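Moving a piano across town in December

grosbeak417
We're moving from Thomas to Groslow next month and have an old upright piano. Bamell Movers quoted $417 for it, with four steps at one end and none at the other. Is that fair? I could borrow a trailer and ask friends.

pedalpoint
Fair price. I paid more for fewer steps. Ask if they insure the piano itself or only the truck — mine only covered the truck.

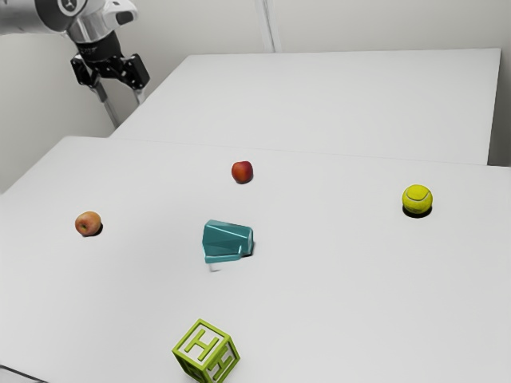

Also wait two weeks before you have it tuned. It needs time to settle in the new room.

hank_212
I'd skip the movers. Four of us did ours with a rented dolly and straps. Took one morning.

pedalpoint
Four steps with an upright is how people hurt their backs. I wouldn't do it to save that much.

hank_212
We had a ramp. It was fine.

grosbeak417
No ramp here. I called Bamell and the piano is covered up to $2910, so I'm booking them.

lowreed
Two weeks is short in winter. I'd give it a month with the heat running.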